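Updated 11/10/22

I wash small things by hand two times a week: socks, cleaning cloths, a thin scarf, the pouch where I keep the clothes pins. For years I did it badly. Everything came out stiff and a little gray, and I blamed the water. Then my neighbor Myroslav Hrynyshyn, who worked a long time in a hotel laundry, looked at my sink and told me I use four times too much soap.

## Soap

For a basin of five liters, one teaspoon of liquid soap is enough. I use Ovis, the one without perfume, but any mild soap will do. Put the soap in first, then the water, and stir with your hand. If the foam stands higher than two fingers, pour half away and add clean water.

## Sorting

Make the piles before you fill the basin. Reds, pinks and purples go together and always last. Read the labels also on small things.

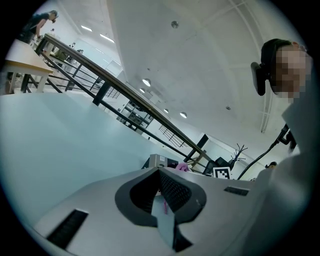 *Pink things wait for the last basin.*

A new colored cloth I test like this: wet one corner, press it for ten seconds in a white paper napkin. When the napkin stays white, the cloth can go with the others. When it takes color, wash it alone three times and test again.

## Soaking

Cotton can stay in the water for 20 minutes. Wool and silk I do not soak, I only press them gently under the water and take them out. Grease spots need a drop of undiluted soap and a soft brush - not the brush you use for shoes, please.

## Getting the water out

Cotton you may twist. A twisted cloth should be opened again the same minute, or the folds dry in and you need the iron.
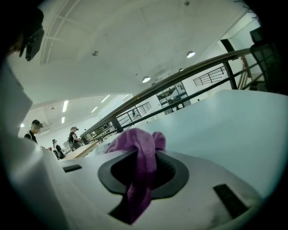
Wool should never be twisted. Lay it on a dry towel, roll the towel up like a pancake and kneel on it. I do this twice, with a second towel for anything thick.

## Drying

My rack is a folding one from Plellden, 180 cm long when it is open. Leave one hand of space between the pieces. Socks hang by the toe, cloths by the long side. In July all is dry by lunch, in winter I turn everything over before I go to bed.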